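Wosilar Grismont fitted sheet, queen, light gray

I bought this in April after my old jersey set finally gave up at the elastic (it had a good run, no complaints). The Grismont comes in 8 colors and I dithered between two of them for a silly amount of time before going with the gray, same as last time!

First thing: the corners. They're deep, they go on without a wrestling match, and they stay put. My last sheet used to ping off at 3 a.m. and wake me up, and I haven't had that once. I've washed this one 12 times now and the elastic still has plenty of snap. It has pilled a tiny bit down by the feet, but I wear socks to bed so that's probably on me.

It sleeps cool, too. Máté Medve recommended the Orkow one to me, which is thicker and feels fancier in the store, but I found it stuffy and sent it back.

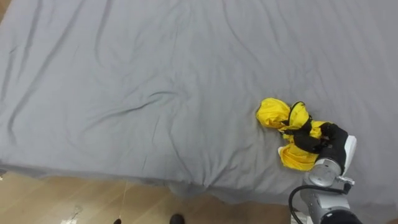
Ironing is where I lose interest, and if you're the same you should know what you're getting. Straight from the dryer it looks like a road map, and even on the bed you'll still have soft wrinkles and a few long creases, like the ones running down from the upper left by the time they get near the middle. Doesn't bother me one bit. The color is a nice quiet one as well, and anything bright, like that yellow heap, really pops against it.

I'd take one star off for the care tag, which is huge and scratchy. Snip it off. Otherwise I'm very happy and I've got a second one on order.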